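Participants wanted for a robot demonstration visit

Illari, Surport site
Posted Jul 11, 2020

Illari is looking for 14 people to take part in a visit to our robot workshop in September. You do not need any background in robotics, engineering or computers. We want people who open drinks, clear tables and put things away at home or at work, and who are willing to tell us what they think of a machine doing the same jobs.

The visit is part of our table-clearing project, run by Humaira Baloch and Sohail Magsi. The robot works at a white table with ordinary household items: drink cans, small bottles, paper cups and a bin. It has a soft lattice gripper that bends around whatever it picks up. During the visit you will watch it handle several items, then take a turn setting up the table yourself. You choose what goes where, and the robot has to deal with it.
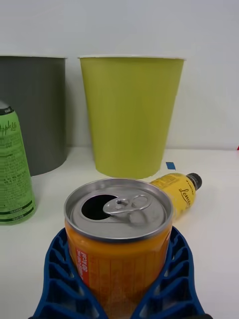 Each visit lasts 2 hours, including a break. Visitors come in pairs, so if you would like to come with a friend or family member, put both names in your email. If you apply alone we will match you with another visitor.

What you will do

Watch a demonstration at the table and ask the operator anything you like.
Arrange the items for the robot, then do it again in a different way.
Fill in a short form on paper.
Talk with Mercedes Benavides for 20 minutes about what you saw. This part is audio recorded and the recording is deleted once it has been typed up.

Who can apply

Anyone 18 or over who can stand or sit at a table for the length of the demonstration. The workshop is on the ground floor and there is a step-free entrance on the parking lot side. Please tell us if you need a chair with arms, large print or an interpreter. The interview can be done in English or Spanish.

Current employees of Illari or Rastogi cannot take part. Former employees can, if they left more than a year ago.

Payment

$60 per person, paid by check at the end of your visit. Parking is free. We do not pay for travel, but bus 9 stops across the street.

On the day

Wear closed shoes and tie back long hair. Leave large bags at the front desk. Phones are fine in the break room but must be switched off near the robot. You may stop at any point and will still be paid in full.

How to apply

Email Shamim Pirzada at the Illari front office with your name, age, a daytime phone number and the dates in September you cannot do. Put "Table visit 235" in the subject line. We will write back to everyone, including those we can't fit in, and keep a waiting list in case of cancellations.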